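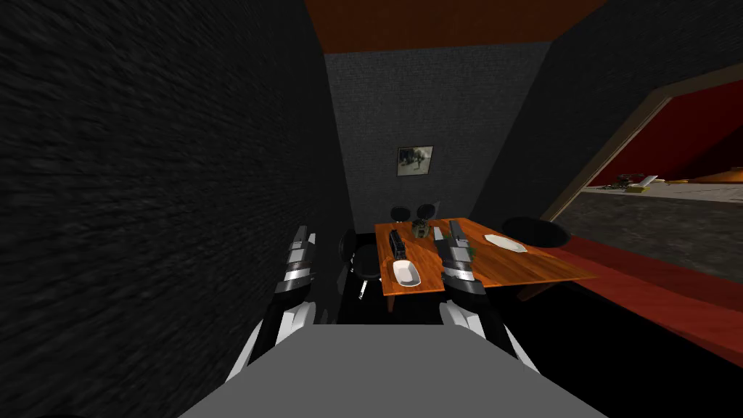
The Brorkville club's two-armed robot at the dining table in its simulated practice room.

BRORKVILLE -- It takes most of us a few seconds to clear a plate off the dinner table, and the students of the Brorkville robotics club would like you to know that they have now spent the better part of a semester on it and are enjoying every minute.

The club is getting ready for the Calten Challenge in December, a contest held entirely in simulation, where every team writes the program for the same two-armed robot and sends it into a house that exists only on a computer. The dining room is the first stop, and members have run it 1,012 times so far, mostly after school and (with a nod from their very patient parents) on a good many evenings too.
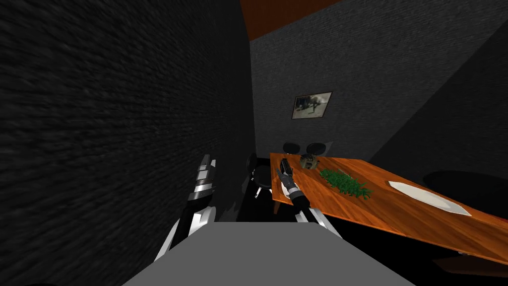 Small, flat things have been the hardest, the students say, and a grip that is fine on one side of the table can be hopeless on the other. Their program, which they named Lungu, picked up 700 points in the fall warm-up round, well past the 500 needed to move on, and put them just behind the team from Bremby.

Families and neighbors are warmly invited to stop by the school library at 4 p.m. on the afternoon of the contest, when the runs will be shown on the big screen and there will be cider and cookies for everyone.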